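Heno Puts Robotic Key Handling Into Service at Its Sultlow Property Services Depot

Change moves key sorting and return from the counter to an enclosed cell; desk staff shift to inspection and tenant work

SULTLOW – Heno, a property services contractor, has put an automated key handling cell into regular use at its Sultlow depot. The cell picks up returned key bunches, presents them to a reader, and places them in the correct return tray. It was supplied and configured by Huenchumán, an integrator of light assembly and handling equipment.

The Sultlow depot holds keys for 376 managed units. Each bunch is signed out to a cleaner, a locksmith, or a maintenance technician and comes back to the same counter at the end of a job. Until the cell was introduced, every returned bunch was checked against a paper log, hung on a board, and checked a second time before the evening close at 6 p.m. The second check was often done by whoever was still in the building.

"The work was simple and it ate the last part of every shift," said Abelardo Palma, depot manager at Heno. "People stayed late to find one bunch that had been hung on the wrong hook. I wanted that time back for them, and I wanted a log I could trust in the morning."

Scope of the system

The cell consists of a single robot arm with a two-finger gripper and a camera mounted close to it. It works inside an aluminum-framed enclosure with glass panels. Returned items go in through a tray. The arm lifts one bunch at a time, holds it for identification, and sets it down in the return position for its area of the city.

Key bunches are a poor fit for conventional handling equipment. They have no fixed shape, the rings tangle, and the blades swing when the arm moves. Huenchumán tested grips on the ring, on the blades, and on the plastic tag before settling on the ring as the default. If the first attempt fails, the arm releases, backs off, and tries again from a different angle. After 3 failed attempts the item is left in the tray and flagged for a person.

Items that are not keys are also left for staff. Technicians empty their pockets into the same tray, and the depot decided early on that it would not ask them to change the habit. The desk clerk on duty clears the remainder at noon and at the end of the day.

Before going into service the cell completed 2000 supervised handling cycles at the depot. The supervised period was used mainly to adjust grip force and to slow the arm during the turn toward the reader, where bunches had been swinging too far for the camera to resolve a tag.

Changes for staff

The depot employs 15 people. No position has been removed as a result of the project, and Heno has stated this in writing to all employees at the site. The duties of the counter staff have been revised as follows:

– The evening key count is no longer a counter duty. The clerk reviews the flagged items and signs the log.
– Counter staff now inspect returned keys for wear and order replacements directly.
– Clerks who wish to do so may train as cell operators. Operators clear faults, restart the cell, and carry out the daily gripper check.
– Questions from tenants, previously handled between returns, now have a dedicated desk during opening hours.

Two clerks have completed operator training so far. The course takes place on site during paid hours and covers safe entry to the enclosure, stop and restart procedures, and basic fault reading. Mechanical repairs remain with Huenchumán. 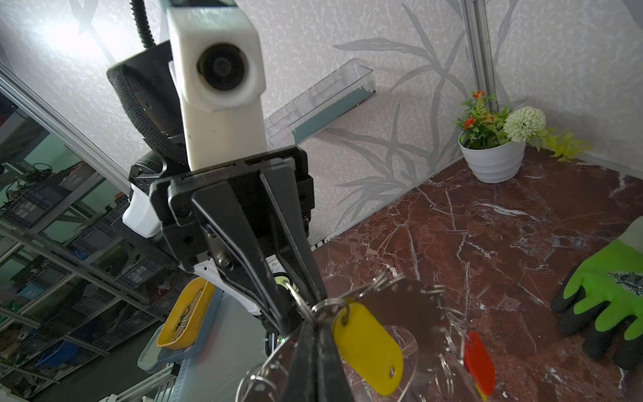

Some adjustments are still open. The arm is slower than an experienced clerk, and at busy times the tray fills faster than it can be emptied. Staff have asked for a second tray so that urgent keys can be handled first, and Huenchumán is working on a layout that allows it. Clerks have also reported that the fault tone is hard to tell apart from the door chime. A different tone will be installed with the next software update.

"We would sooner have a cell that stops and asks than one that guesses," said Joaquín Navarrete, project engineer at Huenchumán. "A bunch in the wrong tray costs somebody a trip across town. A flagged bunch costs the clerk a short walk."

The log produced by the cell is available to depot staff and to the dispatch office. It records the item, the time of return, and the tray. It does not record the performance of individual employees, and Heno has agreed with staff that it will not be used for that purpose.

Heno will review the system in September. The review will cover the rate of flagged items, overtime at the counter, and written comments from the clerks. A decision on a second cell at the company's Femthorpe depot will follow. Femthorpe stores its keys in sealed envelopes, so the gripping method used at Sultlow would have to be tested again there.

Related items
Heno extends counter hours at Sultlow
Huenchumán opens operator training to customer sites
Femthorpe depot: notice of changed delivery entrance
New tag colors for contractor keys
Heno apprenticeships: how to apply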